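Tuvcombe Neighbors Board > Town Services > Pay-per-bag trash: is anyone buying this?

14 posts

guangming_dong
Friday, August 6, 2021
The town mailer came yesterday and I have read it twice now. Starting in March they want to drop the flat trash fee and sell us official bags. The mailer says we will "pay only for what we throw away." Fine words. The flat fee is $152 a year. Nowhere in four glossy pages does it say what a bag will cost. How am I supposed to know if I come out ahead?
Also the hauler is still Trolach, the same outfit that skipped our street twice in one month. I don't see how a new bag fixes that.

Evdokia G.
We had this where I used to live and it was fine. You get used to it in a month. People recycled more once each bag cost money. I'd pay less than my neighbor with five kids and three dogs, and that seems fair to me.

guangming_dong
Was it fine for the neighbor with five kids?

hilltop57
The price is in the draft budget, not the mailer. $2 for the small size, $3 for the large. Page 40 of the PDF if you can get it to open. One large bag a week comes to more than the flat fee you pay now. You'd have to get by on small ones to save anything.

weidong
So small bags every week is $104 and large is $156. I put out one large bag most weeks, so I'd be paying $4 extra for the privilege of driving to the store to buy bags. Some savings.

Evdokia G.
But you might not fill a large one if you recycled and composted. That's the whole point of it.

weidong
I do recycle. I don't compost because the last time I tried, I had raccoons on the porch all summer. "You might not fill it" is what they say about every one of these plans. Show me a street where the bags got smaller and the woods didn't get fuller.

Fang on Mill Rd
Can someone explain the kitchen end of this? I have small bins in the bathroom and living room with cheap clear liners. Do those go inside the town bag, or do I have to empty them out loose? The mailer shows one giant bag and a smiling family. My husband says the liners count as "double bagging" and the crew can refuse it. He got that from a guy at work, so who knows.

hilltop57
Liners are okay as long as everything ends up in a town bag. Same PDF, a few pages on. The part about refusing pickup is for plain bags left at the curb.

guangming_dong
And who decides what's a plain bag at six in the morning in the rain? Trolach does. I'd like to see how the complaint process works before I cheer for this.

Lingyun Q
I'm on the fence. I don't love the plan, but I don't love the flat fee either. My mother lives alone and puts out next to nothing, and she pays the same $152 as a house of eight. I tried keeping all our trash to the small size for two weeks to see. Week one was easy. Week two we had people over and I was standing on the bag to get it shut. For what it's worth, here is what I changed:
1. Moved the paper recycling to the front hall so junk mail never reaches the kitchen.
2. Stopped lining every bin fresh each week. The little black one in the living room gets a clear liner and I only change it when it's full or something sticky goes in. 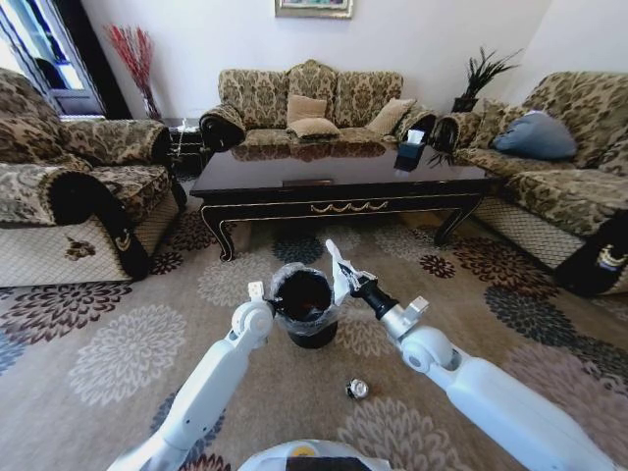
3. Froze the chicken bones and meat scraps until the night before pickup. Gross, but the bag smelled a lot less.
4. Broke down anything stiff before it went in. Takeout tubs take up a silly amount of space.
It helped, I guess. I wouldn't call it proof of anything.

weidong
Two weeks, and you lost on the second one. That's pretty much my point – it works until somebody has a birthday.

Evdokia G.
Or you buy one large bag that week for $3. Nobody is making you stand on it.

Fang on Mill Rd
Freezing the bones is a good idea, stealing that. No room in there right now with all the popsicles, but maybe in the fall.

guangming_dong
I called the town office. They confirmed the $2 and $3 but said the prices are "subject to review" after the first year. I asked what review means and got transferred to a voicemail. I'm going to the budget hearing and I'm going to ask for a cap in writing. If they won't put it in writing I'm a no. Anyone who wants to come, I can fit three in the car.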